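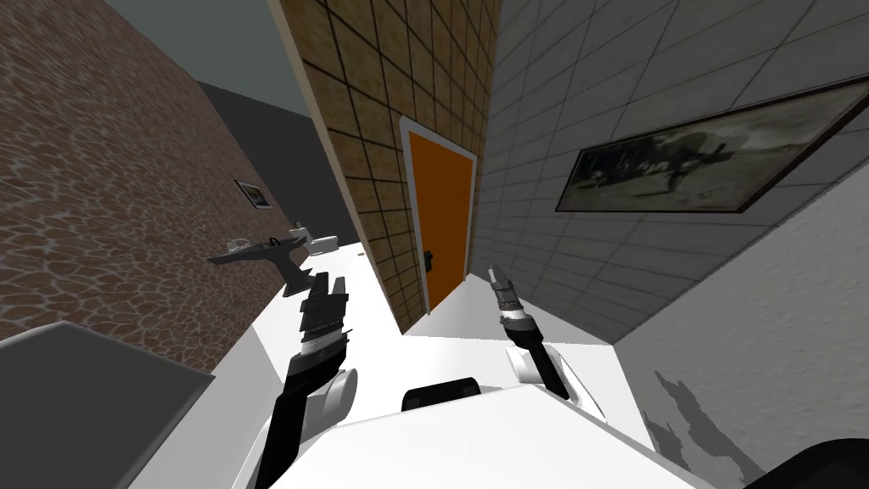 Figure 1. Rendered interior with an orange door in a white frame, set in a tiled wall.

4.2 Second visits and early voting in Skinero

The most exciting result in our data comes from the second knock. Canvassing studies usually record whether a household was reached and leave it there, but the Skinero council race let us look at what happened when the same campaign came back. Both campaigns in Astar ward kept careful walk sheets (a real gift to us, and rarer than it should be), so we could match first and second visits to the public list of who had cast a ballot.

We drew 170 households from the sheets and split them by the number of visits recorded before advance polls opened in September. A visit counted only when somebody answered and spoke with the canvasser. Leaflets left in the mailbox were coded separately, and phone calls were dropped altogether. In 21 households the two campaigns' sheets disagreed on whether anyone had come to the door; we kept these in the sample and flagged them, and the direction of the results is the same when they are taken out.
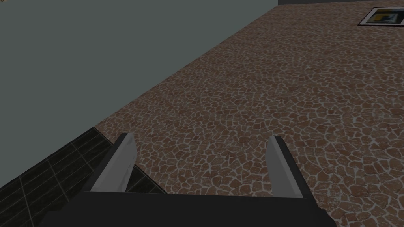 Households with two conversations voted early more often than those with one, and the gap was widest among people who had skipped the previous council election. We had expected the opposite! Our pre-registered guess was that repeat visits would mostly reach keen supporters who were going to vote anyway. Instead, the regular voters hardly moved, while the occasional ones showed up at the advance poll in numbers that surprised both campaign offices.

Timing mattered too. Second visits made within 5 days of the first did very little, and a few respondents in the follow-up survey said they felt pestered. Longer gaps did better, particularly when the canvasser could pick up the earlier conversation, whether it was about the bus route, snow clearing or the Engelhardt bridge. The Anow coding scheme has no category for this kind of remembered talk, so we added one and describe it in Appendix 2.

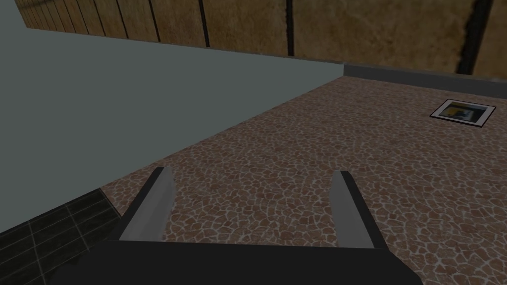

It would be wonderful to know whether the effect holds where party labels appear on the ballot. Skinero's council races are non-partisan, and a neighbour at the door may carry more weight when there is no party colour to go by. Apartment buildings are also thin in our sample, as canvassers on both sides had trouble getting past the lobby. We return to the problem of building access in Section 5.

Contact the authors | © Skinero Local Elections Project | Back to top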